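Brindale Two-Arm Recording Station

Share 30 | Comments 2

The Brindale station is a bench setup for recording demonstrations that a learning system can train on. An operator guides two arms through a task, and the station saves joint positions, gripper state and video together. Short tabletop jobs suit it best - stamping, sorting, stacking, opening small containers.
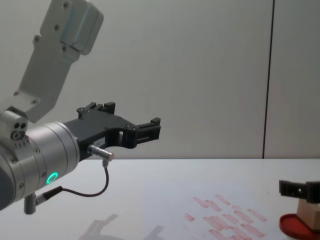 Arms and Grippers

Both arms carry black grippers. The one on the left is a two-finger parallel type, connected to the wrist by a short external cable. Either arm can be recorded alone. The software stores up to 400 demonstrations per project before it asks you to archive, and each can run for 90 seconds.

Stamping is one of the starter tasks. It involves a wooden block, a round red piece and a sheet of white paper, and the red marks left on the paper give you something to check a recording against. Failed tries can be kept and labeled as such.

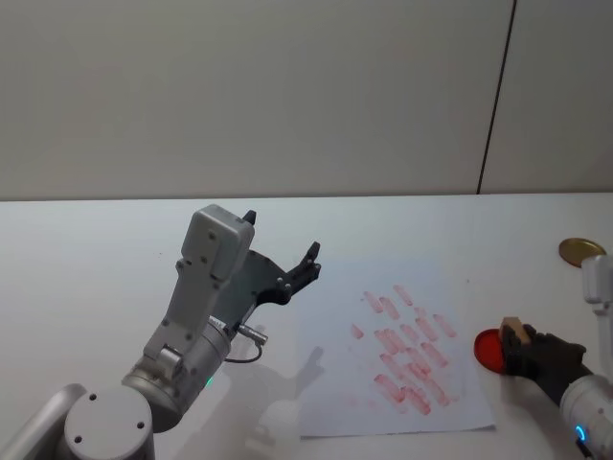

Catríona Mulligan wrote that her group at Tetia got better results after they stopped deleting the overlapping prints, and asked if the label list could be edited in bulk. It can, from the project menu.

Sold with arms, grippers, cameras and software. Table not included.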